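Moren bin-picking cell

The Moren bin-picking cell, usually just called the Moren, is a robot workcell built by members of the Brordale shared workshop. It pairs a secondhand KUKA industrial arm with a steel parts bin, a homemade gripper and a control program called Nosberg, and its job is to lift bars out of a jumbled bin and set them down in order. It is one of the largest machines ever put together at the workshop, and probably the best loved!

Contents
1 Background
2 Construction
2.1 Table and bin
2.2 Arm and gripper
2.3 Cabling
3 Software
4 Operation
5 Related builds
6 See also

Background

Picking loose parts from a bin is an old problem in automation. A person can reach into a heap of metal bars and pull one free without a second thought, but a robot has to find a bar, work out which way it lies, choose a spot to grip and get in and out without hitting the walls. Long, thin parts are especially fun (and especially maddening) as they cross over each other and like to settle against the sides.

The Brordale members came to the problem through their own stock rack, where short offcuts had been piling up in buckets for years. The project began in April with a small tabletop arm, which handled wooden dowels nicely but could not reach the bottom of a proper bin. The move to an industrial arm followed when one came up for sale from a closing machine shop. The first pick by the larger arm was made on 29th August.

Construction

Table and bin

The cell stands on a heavy table with a wooden top, built by the members in a weekend and rebuilt over a much longer stretch after the first version wobbled. The bin is a used gray metal one with deep walls. Scratches and worn paint were left as found. Shiny patches turned out to be a good test for the vision side of the project, as bare metal throws back light in ways that fresh paint does not.

A bar clamp holds the bin at one corner. Blue tape on the tabletop marks positions, a habit carried over from the dowel-picking days, and tape has survived every plan to replace it with something smarter. It costs next to nothing and can be moved in seconds.

Arm and gripper

The arm is mounted beside the table and reaches over the bin wall from above. Members spent many evenings on the mounting alone, bolting the base down, checking it with a level, and bolting it down again. The added weight and reach made an enormous difference, and the whole lower part of the bin came into play for the first time.

The gripper is a workshop design known as the Badawi. It went through 6 versions. Early ones were too wide and jammed against neighboring bars, while the third was slim enough but let longer bars swing. The current one is a compact cluster of metal parts, wiring and small fittings that can get down between bars lying close together.
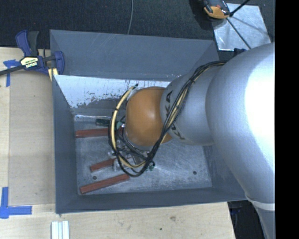

The arm reaching into the bin, with red bars and a dark green bar on the scuffed metal bottom.

Cabling

Cables and a thick tube follow the outside of the arm and hang in a generous loop near the gripper. Getting that loop right is a favorite topic at Brordale. Too short, and the cables pull tight when the wrist turns; too long, and the loop brushes the bars or catches on the rim. The members settled the length by trial, turning the wrist by hand at low speed and retying the bundle after each pass.

Software

Nosberg is written mostly in Python and runs on an ordinary desktop computer. It looks for straight edges, matches them into pairs and treats each pair as a possible bar. Every candidate then gets a score based on how much of it is uncovered and how far it lies from the nearest wall. The best one is tried first.

Color plays a part too. Painted bars are easier to separate from a gray background than bare ones, and much of the early tuning used them for that reason. Plain steel bars came later and needed a separate set of thresholds.

The members keep a log of every attempt. By the end of the first tuning period it held 2112 entries, of which 654 were marked as misses, and those misses have been wonderfully useful. Reading through them showed that most happened close to the walls, which led to the wall distance being added to the score.

Operation

A normal run starts with the bars tipped in by hand and stirred. The arm is kept at 50 percent speed or lower whenever the cell is open for visitors, and one member stays by the stop button throughout. Bars that end up flat against a wall are nudged toward the middle before a second try.

Related builds

The original tabletop arm is still in use at Brordale, where it sorts dowels and introduces newcomers to Nosberg. A second Badawi gripper with longer fingers is under construction for round tube.

See also

Bin picking
Industrial robot
Robot end effector
Shared workshop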